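Chapter 4
Water, Soap and Cloth: Why Things Come Clean

I grew up in a house where washing was done in September as if winter might never let us hang anything out again. Blankets, curtains, the dog's bed, my school jumpers, all of it went through in one great heap, and my job was to carry the basket and not drop things on the path. I dropped things on the path. So I learnt early on that mud comes out with plain water and butter doesn't, and it took me another 20 years to find out why.

This chapter is about that difference. We'll need what you learnt about molecules in Chapter 2 (have a quick look back if the word "polar" makes you nervous) and we'll finish with a practical you can do with two jam jars and a spoonful of cooking oil.

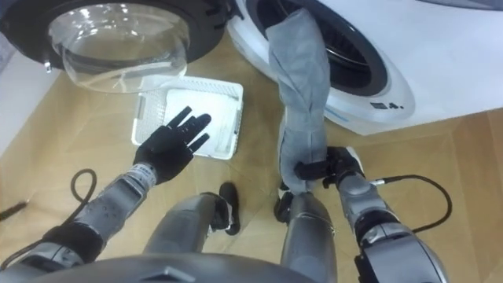
Chapter text by E. Villar
Practical work adapted from the Trameck School Science notes

Let's start with the water. A water molecule is slightly lopsided: one end has a small negative charge and the other a small positive one. The molecules cling to each other because of this, and they cling to other charged things too, so salt, sugar and sweat dissolve nicely. Grease is a different matter. Its molecules are long and have no charged ends worth mentioning, and water simply closes ranks and leaves them where they are, stuck to your shirt.

Soap gets round this by being two things at once. Each soap molecule has a head that loves water and a tail that would much sooner be in oil. Tip some into a bowl of greasy washing-up and the tails bury themselves in the grease while the heads stay outside, facing the water. Give it a swirl and the grease breaks up into tiny balls, each one wrapped in soap. We call these little bundles micelles. I love micelles! I once drew one on a tea towel in laundry pen, and I'm still rather proud of it.

Swirling matters more than you'd think. In a drum, cloth is lifted, dropped and rubbed against itself over and over, and all that bending pushes water in and out between the fibres. My grandmother did the same job with a wooden paddle, and her arms were like a rower's.
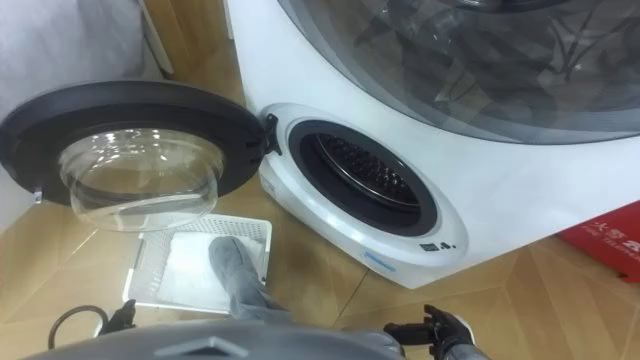
Why does soap leave a scum in some towns and hardly any in others?

It depends on the rocks the water has run through. Rain falling on chalk or limestone picks up calcium, and calcium grabs hold of soap and turns it into a grey, sticky solid that won't dissolve. Water like this is called hard. In Pandwood, where I teach, you can write your name in the bath.

Detergents were invented partly to deal with this. They have heads and tails just as soap does, but calcium doesn't drag them out of the water so easily, and a good lather is still possible in the hardest tap water. We'll test this in Section 4.2, using up to 500 ml of tap water per group. Label your jars before you pour, please, and keep the lids on when you shake.

Before then, write down three stains you've had on your clothes this month and say which you'd expect plain water to shift.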